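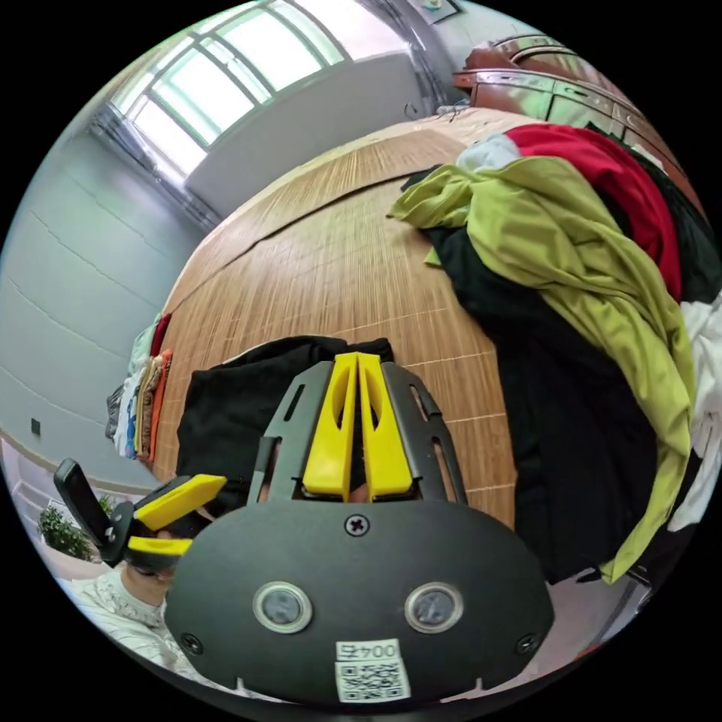 Annunziata Valentini has tuned pianos for the Trakau concert hall since she finished her training at Yokoyama. She keeps a log of every instrument in her care, 43 at present, and she brought it to the interview.

"Humidity moves the soundboard and the soundboard moves the pitch," she said. "The middle octaves drift first. The bass hardly notices."

Her readings from May show a rise of almost 12 cents in the tenor section of one grand after the heating was shut off.

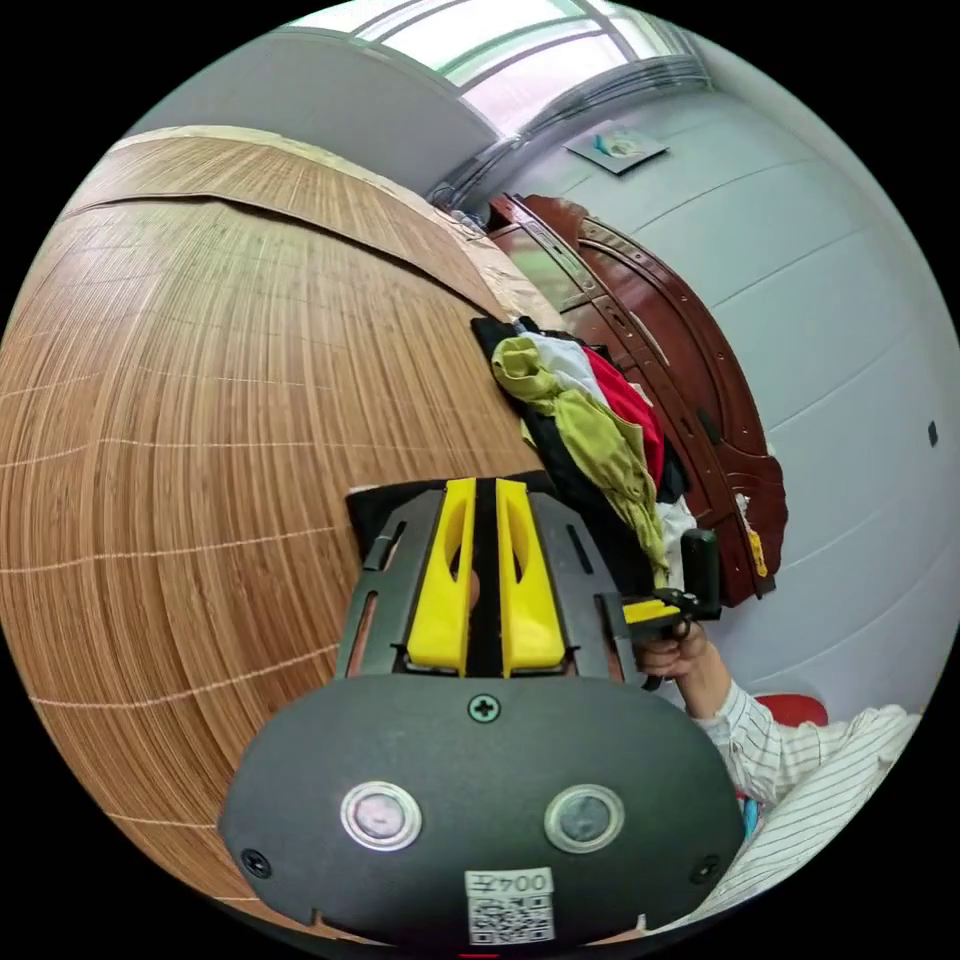

Vol. 12, p. 416

Valentini does not correct a shift of that size in one visit. She makes a rough pass, leaves the strings to settle overnight, and then sets the temperament by ear. Osvaldo Pellegrini, who manages the hall's instruments, once asked her to work from an electronic tuner alone.

"The unisons were fine," Pellegrini said. "The octaves sounded narrow to me – she had warned me they would."

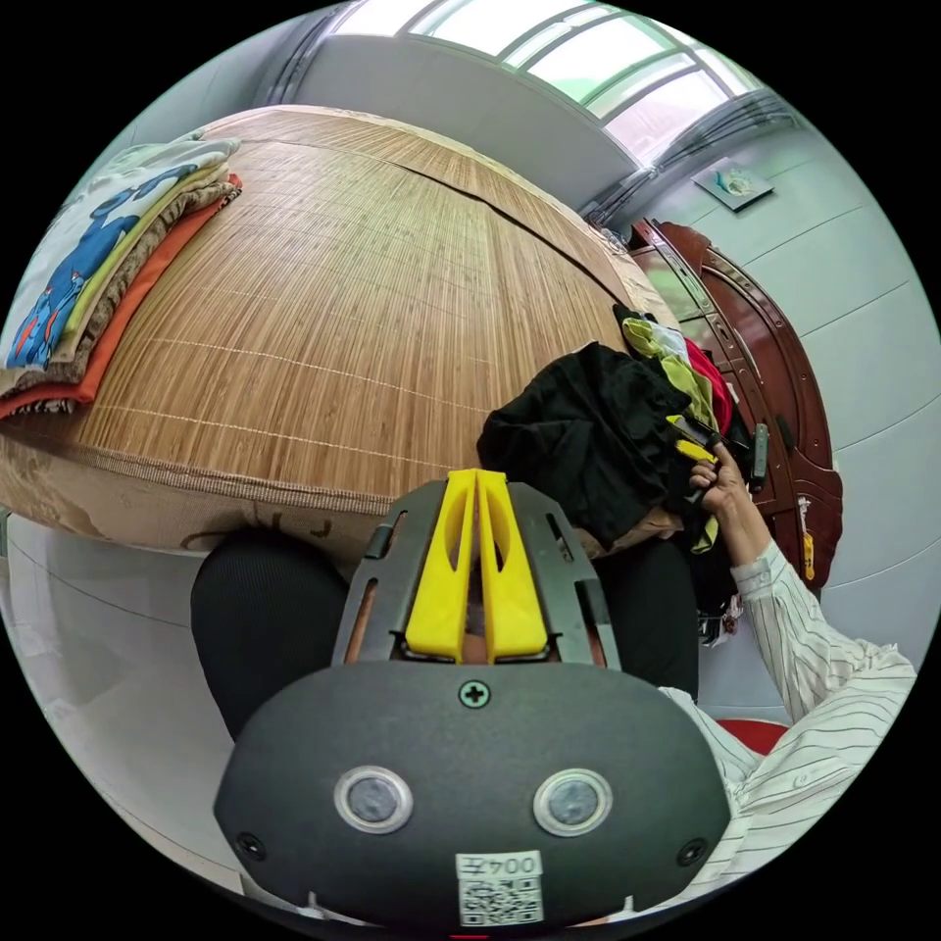 The stretch she adds at the top depends on string length and stiffness, so it differs between models. On the older Plindley upright she keeps it small. Pins are a separate matter. A loose one gets an oversize replacement, and she won't shim with sandpaper.

"I was taught to do it," she said. "I've also had to pull it out of other people's work."

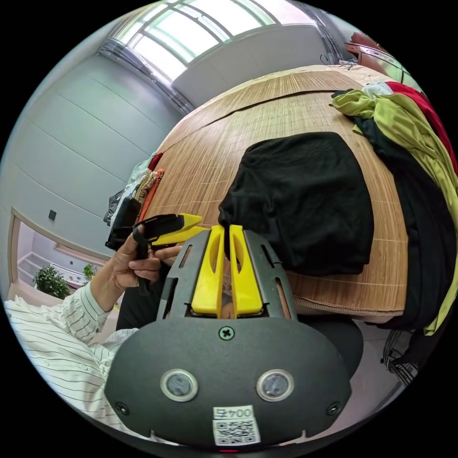
Gripper with yellow fingers.

She plans to restring the Plindley's top section next, in plain steel wire.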